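Search this site
Enter keywords
Go

Eating Well in Everyday Life -- Week 5 notes
Salt: where it hides, and how to read a label without losing your afternoon

Hi everyone. These are my notes from Thursday, cleaned up a bit (not a lot, you know me). A few of you missed the first half because of the bus, so I've written that part out more fully than I usually would. Bring these next time, because we'll be using the label exercise again when we get to sugar.

Why we're spending a whole session on salt

When I ask a new group where the salt in their food comes from, most people point at the shaker. Fair enough, it's the only salt we see ourselves add! But for most people eating a typical American diet, the bigger share is already in the food when it comes home: bread, cheese, canned soup, deli meat, sauces, frozen dinners. You can hide the shaker in the garage and still be eating a lot of it.

The part of salt we care about is sodium. Your body needs some. It helps keep your fluids in balance and it's part of how nerves and muscles work, so I'm not here to tell you it's poison. The trouble is with eating a lot of it, day in and day out, which tends to push blood pressure up, and high blood pressure usually doesn't feel like anything. Ginevra asked whether you'd get headaches. Mostly no, and that's why we keep nagging people to have it checked.

One thing I want to say early on. If you have kidney disease or heart failure, or you take blood pressure medicine or water pills, talk to your doctor or dietitian before you change things around, and especially before you buy a salt substitute. Many of those are made with potassium, and potassium can build up to a dangerous level in some people. Please don't skip this paragraph.

Reading the label

Start with the serving size. Always! I brought in a can of soup and passed it around, and everybody went straight to the sodium line. It said 498 milligrams, which didn't sound terrible. Then Tullio Lo Presti turned it back around and noticed the can was 2 servings. Who eats half a can of soup? So the lunch is really 996, and that's before the crackers.

Next, look at the percent Daily Value, on the right side. The rule of thumb is that 5 percent or less is low and 20 percent or more is high. It's rough, but it's quick, and you can use it standing in the aisle with a kid pulling on your coat.

Then the words on the front. "Low sodium" has a set meaning, 140 milligrams or less per serving for most foods. "Reduced sodium" only means at least 25 percent less than the regular version, so a reduced-sodium soy sauce can still be very salty. "No salt added" means no salt was put in during processing, but the food may have some sodium of its own. I mix these up too when I'm tired, so keep the list in your wallet.

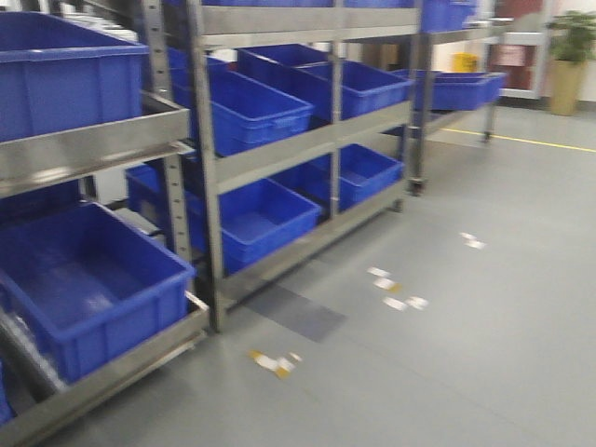 Now, about bread, which got us sidetracked for a good while. Benedetta Cirillo said she can't taste any salt in hers, and she's right, you mostly can't. One slice isn't a big deal. But you have toast in the morning, a sandwich at noon and a roll with dinner, and it adds up quietly. I'm not asking anyone to give up bread (I wouldn't!). Just compare two or three loaves next time you shop, because the difference between brands can surprise you.

Cooking with less

Go slowly. If you cut the salt in half overnight, everything is going to taste like wet cardboard and you'll quit by the weekend. Take it down a little at a time and your taste adjusts over several weeks -- mine did, and I grew up on salted everything.

Some things the group came up with:

- Lemon juice or vinegar right at the end of cooking. Sour wakes food up in much the same way salt does.
- Garlic, onion, ginger, toasted cumin. Wubit Kassa blends her own spices and leaves the salt out completely, then lets people add a pinch at the table.
- Rinse canned beans under the tap and let them drain. You wash off a fair bit of the sodium.
- Check your spice mixes. Garlic salt is mostly salt. Garlic powder normally isn't.
- With boxed rice or noodles, use half the flavor packet.

Somebody asked about sea salt and the pink kind. By weight, they have close to the same sodium as table salt. The flakes are bigger, so a teaspoon may hold a little less, but that's just air between the flakes. Buy it if you like the crunch. Do note that a lot of fancy salt has no iodine added, so if it's the only salt in your house, think about where your iodine comes from (fish, dairy and eggs are good places to look).

Eating out

I don't have a clever trick for this one. Ask for sauce and dressing on the side. Share the big plate, or take half of it home. Many chain restaurants will give you nutrition numbers if you ask, and a single sandwich can run well over 500 milligrams, so it's worth a look before you order and not after.

For next week

Pick 8 foods from your own kitchen, the ones you really eat. Write down the serving size, the sodium per serving, and how much of it you'd normally put on your plate. Do the math for your real portion. Ilaria Orlandini asked if homemade food counts, and yes, but then you'll need to add up the ingredients, so maybe stick to one of those.

Don't throw anything out and don't feel bad about what's in the cupboard. We'll swap lists at the start and then move on to breakfast cereals.

Questions about these notes? Contact the course office
Copyright Pagano Adult Learning. All rights reserved.
Back to top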